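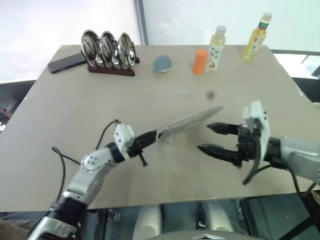

Two arms over the table, left gripper holding the clear piece, right gripper open.

Part 2 of the gripper notes. The first part dealt with mounting and cabling and is still correct, apart from one screw length which I have since fixed in the text.

The question this time was narrow. I have two sets of fingers for the same pair of arms: the pointed black ones that came with the Plorum grippers, and a wider set with rubber faces that Tatsuya Nakajima cut for me last year. I wanted to know which set to leave on for thin, flexible plastic. Changing them over takes most of a lunch break, so I would like to do it seldom.

The test is a two-handed job. The left gripper takes hold of something at one end and keeps still, and the right gripper has to come in and take the other end. Both arms are driven by hand from the leader arms, with no learned policy involved. I did 26 runs with each set of fingers, on the same table and with the same things left along the back of it: the plate rack, the orange cup, the bottles. I leave those out on purpose. An arm that only works over a bare table is of little use to me, and the plates give off reflections which upset the depth reading if it is going to be upset at all.

Pointed fingers first. They get under a flat edge well. With the tips brought down to the table and closed slowly, they will lift a sheet that the wide set only pushes along. The drawback is the contact area. Once a long piece is held by one end it becomes a lever, and a small touch at the far end turns it in the grip. After that the right arm is aiming at something that has moved, and the operator has to chase it. I counted a run as failed if I had to let go and start again, and the pointed set failed 12 times. Nearly all of those were rotation in the left gripper. Very few were a miss by the right.

The wide fingers hold the angle much better. They failed less often once they had hold of the object, but getting hold of it was the trouble, as the rubber drags on the table top and folds the edge under. I stopped keeping a tidy score when I noticed I was helping the wide set by putting the object down in a kinder position. Duygu Gündoğdu pointed this out from the other side of the room and she was right, so I am not going to print a figure for them.

Closing force matters less than I thought it would. The controller lets me set a current limit per gripper, and I tried low, middle and high. Low slips. Middle and high behave the same on soft plastic, and high warms the motor. I have left both at middle.

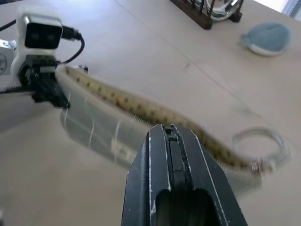
Wrist camera view, gripper closed, the pouch held at its upper left end by the other arm.

The wrist camera is the other thing worth reporting. At this distance the zip is easy to follow, teeth and slider included, and the spotted tape gives good contrast against the pale table. The clear pull ring is a different matter. It is transparent, it lies flat, and any movement smears it. I can find it by eye because I know where a pull ring ought to be. The detector does not have that advantage and lost it in a good share of the recordings.

A shorter exposure helps with the smear and costs brightness. Aldana Quiroga suggested a fixed exposure with a lamp to one side, which is the next thing to try. I would also like to compare the present camera with the one from Totham, whose housing is smaller. The current one is a fair-sized box, and its cable has to be given a generous loop or it pulls at the connector when the wrist turns. I have re-routed that loop twice and am still not pleased with it.

Wear, for anyone keeping spares: the flat faces of the black fingers have scuffed, with white marks and scratches along the edges. I cannot measure any loss of grip from it. There is also a hairline crack in the plastic at the slot where the fingers meet, and I shall watch that one. New fingers are on order.

For now the pointed set stays on. Picking up off the table is the step I cannot work around, whereas the rotation can be reduced by gripping closer to the middle of the piece. Taner Dönmez has offered to print a third set, pointed at the tip with a wider pad behind it. He expects to have them ready in April, and I will run the same test with those.

Settings file and run log are in the usual folder. Mail me if the link is dead again.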